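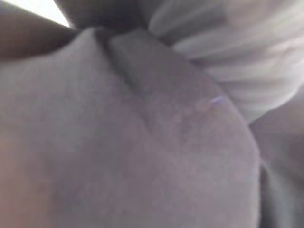
Reading the news from a border I used to cross

I lived in Mussa for four years, on the side of the river where the customs shed is. When I moved away I told myself I would stop checking the crossing reports every morning. I still check them. I have the page bookmarked on my phone and I look at it before I get out of bed.

The crossing closed again on Monday. The official notice said "technical reasons," the same words they used in June. If you don't follow this part of the world, you probably didn't hear about it. It got two paragraphs on one of the wire services, near the bottom, and most of that was background. The people I know over there found out when the bus to Herketti turned around on the bridge road and brought everyone home.

I want to write down how these closures work from the point of view of somebody who has sat through a few, as the coverage I read tends to go straight to the two capitals and stay there.

The first thing that happens is that the trucks stop. There is a long straight stretch of road before the river and they park along it nose to tail. Drivers know the routine. They carry a gas burner and tea, and some of them have mattresses behind the seats. Perishables are the problem. The year I arrived, I watched a man sell crates of apricots off the back of his truck for almost nothing because he had been told it could be up to a week and he could smell them going.

The second thing is fuel. Mussa gets most of its diesel from the other side, legally and otherwise. The price goes up by the afternoon. The bakery cuts back to one bake. My landlord used to fill two cans whenever the radio mentioned a meeting of foreign ministers, on the theory that a meeting was always followed by a closure. I kept track for a while and he was right more often than the analysts I was reading.
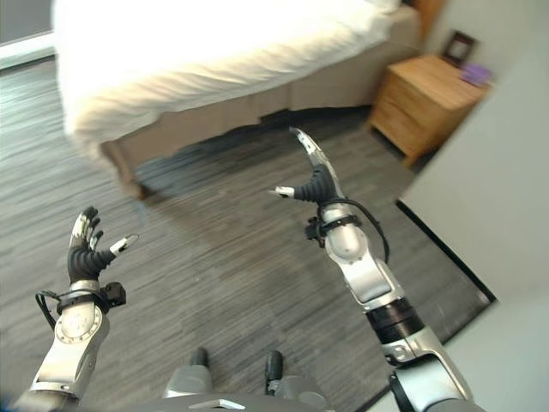 Then there are the checkpoints, and these get very little attention. When the crossing is open there is one on the bridge road. When it closes there are three, because the army wants to be seen doing something and the district police don't want to be left out. You show the same papers to three sets of men inside a few miles. They are mostly bored and mostly polite. It still adds an hour to a trip to the clinic.

I called Fereshteh Yazdani on the evening of the closure. We shared an office when I was there and she still teaches in town. She said the schools were open, the power was on, and the shelling people were talking about online was from the quarry at Sirkix, which blasts on a schedule and has for years. She was more annoyed about her mother's prescription. It comes from a pharmacy in Herketti and she had been planning to pick it up that day.

I asked if she thought this one was serious. She said the last one had been called serious too, and that she would know more when she saw whether the officers' families were still shopping at the market. I have never seen that indicator in a briefing paper, but I would trust it over most of what I have seen in them.

What I can say about the politics is limited. The two governments have been arguing over the river islands since before I was born. The new commander on the far side wants to show he isn't the old one. On the near side there is an election coming, and the party in power does badly in the border districts, so it has little to lose by making them wait. Put those together and you get a closed gate. I don't think either side wants a war this year. I also don't think either has given much thought to what happens if a nervous nineteen-year-old fires at a boat in the dark.

There was talk last winter of a joint monitoring post on the Nolix road, with officers from both sides in one building and a phone line to each capital. I thought it was a decent idea. The building went up. When I last visited it had a roof and windows and a padlock on the door, and a dog asleep on the step.

I'll keep checking the page in the mornings. Fereshteh said she would text me when the bus runs again, and the last message I had from her was about the price of onions.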